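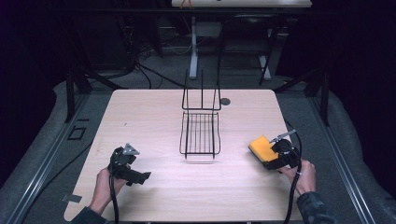

Ground Movement Enquiries — Case Log
Subject: Depression in pasture, Vatico lower field
Status: Open, awaiting survey
Case officer: Marlina Menon

Initial report
The landowner, Mrs Jasińska, reported that a shallow depression had appeared in pasture at the northern end of the lower field. She first noticed it in February after a period of heavy rain. The opening was given as 8 metres across, with standing water at the bottom. No buildings are affected. The nearest public footpath, from Filano to Vollano, passes 40 metres to the east.

Advice issued
The landowner was asked to move livestock to another field, to keep vehicles off the grass and to refrain from filling the hole. Tipped material can block natural drainage and conceal further movement. She confirmed by telephone at 4.15 pm that the sheep had been moved.

Update 1 — M. Menon
Records checked. No mine workings are shown beneath the field. The geological sheet gives gypsum beds under clay, and two earlier sinkholes are listed on the Vollano side of the stream. Neither was measured at the time.

Update 2 — S. Majimbun
Site visited. The sides are steep on the north and slumped on the south. Depth to water, measured by weighted line from a safe distance, was 21 metres. This does not agree with the original report, which described the depression as shallow. The landowner explained that the ground had dropped further overnight. Temporary fencing has been placed and the footpath closed at both stiles.

Update 3 — M. Menon
Complaint received from a Filano resident regarding the footpath closure. Reply sent, with a map of the diversion by the road bridge. Two persons were reported inside the fence taking video; additional warning signs have been requested.

Update 4 — S. Majimbun
Quotation for a ground survey received at 4,000, excluding access matting. Passed for approval. The question of whether the stream is losing water into the hole remains unanswered — a dye test has been proposed, subject to the landowner's consent.

Outstanding
Survey approval: pending.
Consent for dye test: letter sent, no reply yet.
Footpath: closed until further notice.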